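Hi Khurram,

Quick update on the Kemetti creek lots, 5/24/25. It's been a good stretch! The second lot is cleared (so much bindweed, you would not believe it) and the soil tests are back. Lead is fine everywhere except the strip by the old garage, so we're capping that with mulch and planting serviceberry on top.

We've got 71 trees in the ground out of 113. The rest are sitting at Leszek's nursery until September, when it's cooler and the water hookup should be done. That hookup is my one real headache – the city wants a new backflow permit and I've sent the form in twice.

Money: we've spent 30 percent of the grant, mostly on trees and the dumpster. I'd like to move the leftover fencing money over to rain barrels if that's okay with you. Shahzad has the quotes and can send them.

Nine households on Bratard Street have signed up to water. More soon!

Mechthild

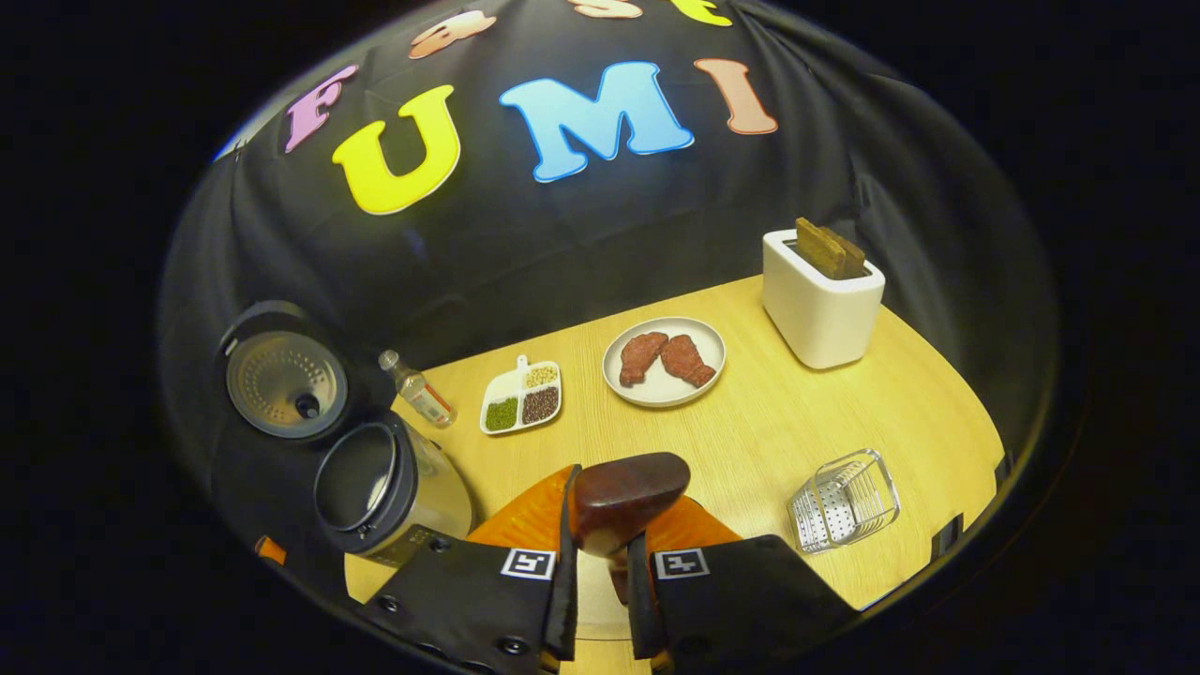 Toast on the tabletop, foam letters on the backdrop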